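Three baskets and a drawer that won't close

Dorota Walczak has been paid to sort out other people's cables for long enough to distrust anyone who says it can be finished. She runs Roravico, a small business that clears out home offices and back rooms, and I went to see her on a Saturday morning with a prejudice of my own. I think most organizing advice is a way of selling boxes. I have bought the boxes. The cables are still on the floor.

She didn't argue, at least not at first.

"People buy the basket before they've looked at the cable," she said. "Then the basket is full of things they would have thrown out if they'd looked. So now they own a basket and the junk."

Her own method uses plastic baskets too, and I pointed that out. She uses the ordinary perforated kind, in teal and lime green, lined up along the back of a table. Beige cable goes in one, thin dark cable in another, and one stays empty for as long as she can manage it. I asked whether sorting by color wasn't a bit childish, given that the color of a cable tells you nothing about what it plugs into.

"It tells you nothing at all," she said. "I'm not claiming it does. It's a first pass. You can do it while you're on the phone. Try sorting by connector while you're on the phone."

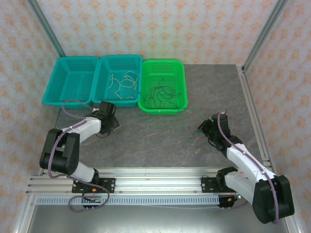
What the method costs

Roravico charges $136 for a visit, and a client gets to keep the baskets. I thought that was steep for putting wires in three places. Walczak says the money is for the second pass, when every cable comes out again and somebody has to say what it's for. Anything without an answer goes into the empty basket, and after 4 weeks it leaves the house.

I wanted to know how many people really let it leave.

"Fewer than I'd like." She wouldn't give me a percentage, and I liked her better for it. A client in Loltham, she said, has had the same basket waiting by the back door since May. He moves it when he vacuums.

She does keep count of some things. On one job, at a family business called Jaltano, she took out 122 cables and the owners could name the use of 5. That sounded to me like the kind of figure that gets better with each telling, so I asked if she had it written down. She had, in a notebook, with the cables listed by length. I read two pages of it. It is very dull and I believe it.

Why not tie them?

My biggest objection was the state of the baskets themselves. A tangle in a basket is still a tangle. If I have to pull out a fistful to get one charger cord, I may as well have left everything in the drawer. Every article I have ever read on the subject says to coil each cable and put a tie on it.

"And do you?" she asked.

I do not.

"Right. So the article was written for somebody who isn't you." She does coil the long ones loosely, and she has nothing against ties, but she won't tie anything before the second pass. Half of it is going out, in her view, and she isn't going to dress it up first. The multicolored wires are the worst. They knot around each other and end up in a bunch on the tabletop while she decides whether they deserve a basket.
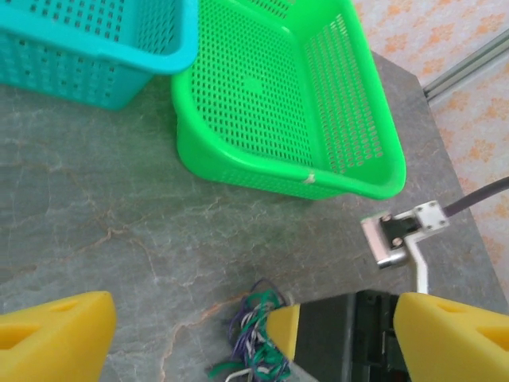 I said this sounded like a mess with extra steps. She said most tidying is, in the middle, and that her customers tend to quit there, with everything out and nothing put away. Her one firm rule is to clear a table beforehand and do the whole job on it, never on the bed or the floor. "On the bed you have to stop at night. Then it all goes back in the drawer in one armful, and you've wasted the day."

We got onto labels, which she is against, and the Hosoda drawer dividers that a friend had pressed on me, which she had tried and given away. The slots were too short for anything with a power brick on it. I had noticed the same thing and assumed I was using them wrong.

I'm still not sure that any of this is worth $136. The holes in the baskets let you see roughly what's inside from the front, she told me, and I don't find that much of a selling point when the top is open. She shrugged at that. She also admitted that her own kitchen has a drawer that won't close, and she wouldn't say what was in it.

I went home and did the first pass on the dining table. It took less time than I'd expected. The second pass I have put off twice.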